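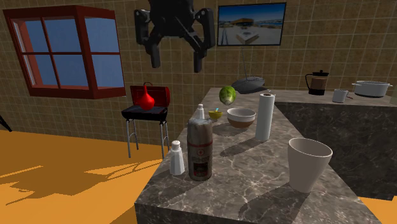
Small square tiles in tan and olive brown, lighter grout

Clollex in the clay to stop tiles warping - anyone have real results?
Last updated 29 Jan 2021
6 comments

slabhappy
I keep seeing Clollex recommended for flat work. The claim is that you wedge it into the body, dry your tiles however you like, and they come out of the kiln flat. Sirkine sells it in a little tub for more than I pay for a bag of clay. The page on their site has a before and after and no word about how either batch was rolled, dried or fired. I make wall tiles at cone 6 in a brown stoneware and lose a fair number to curled corners. I'd love for this to be true. I don't believe it. Has anybody run it side by side with plain clay from the same bag?

Gwion Morris
I have, in July, at the shared studio in Diltdale. Used it at the rate on the label, 3 grams per 100 of dry clay. My tiles came out flatter than any I'd made before. I've used it since and I'm not going back. You can be as suspicious as you want but I've got a kitchen's worth of tile that lies flat.

slabhappy
Flatter than any you'd made before, fine, but before when? Did you put a plain batch through the same firing? What did you dry them on?

Gwion Morris
Dried between sheets of drywall, flipped every morning. No, I didn't do a plain batch, I had an order to fill. I'm a potter, I don't run a lab.

kilnsitter_joan
Gwion, were you drying between drywall before you bought the Clollex? I ask because that alone fixed most of mine. Drywall pulls water out of both faces evenly and the flipping keeps one side from getting ahead. If you changed both things in the same month I don't see how you know which one did it.

Gwion Morris
Before that I used wire racks. So yes, both changed. I still think the clay feels different. It's stiffer coming off the roller and the edges don't drag when I cut.

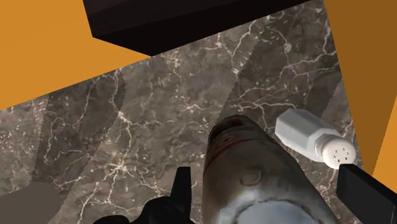 Brown-gray marble with cream and pale pink veins

Khải Sầm
I did the side by side, so I'll put it here. One bag of Khương brown, split in half, Clollex in one half at the label rate. I wedged the plain half for the same length of time so that wouldn't be a difference. Rolled everything on the slab roller to the same thickness, turned the slab between passes, cut when it was firm. Half of each batch went on racks and half between drywall. All in one firing to cone 6, mixed up across the shelves.

Drywall, with Clollex: flat. Drywall, plain: flat. Racks, with Clollex: corners up. Racks, plain: corners up, maybe a touch worse, though I wouldn't swear to it. I checked them on a piece of plate glass with feeler gauges and the spread inside each group was bigger than the gap between the groups.

What I did find is that the treated clay shrank a little less from wet to dry. That agrees with Gwion saying it feels stiff. My guess is it makes you use less water, and you can get that for free by letting the bag sit open overnight. I don't know what's in it. I wrote to Sirkine and they told me the formula was private, fair enough, but they also wouldn't say if it contains anything that burns out, and I'd like to know that before I put it under a glaze that already pinholes.

One firing, one clay. A porcelain person might see something else. Somebody on another board said to double the dose to 5 or 6 grams. I tried a few scraps that way and they cracked when I bent them, so I left it there.

slabhappy
Thank you, that's more than the company has published. I'm keeping my money. I do wonder about your rack tiles though - were the racks near a window or a heater? Mine curl worst on the side facing the door, and I've been blaming the clay for that when it may just be the draft.

Khải Sầm
Inside wall, no heater, plastic over them the first night. If yours curl toward the door I'd move the rack before buying anything. Also check if you're peeling the slab off the canvas by one edge. Clay remembers that, and it'll come back in the firing even if the tile looked flat when it went in. Flip it between boards.

Gwion Morris
I'll do a plain batch on the drywall next time there's room in the kiln. Not promising I'll like the answer. I've still got half a tub to use up either way.

Share (5)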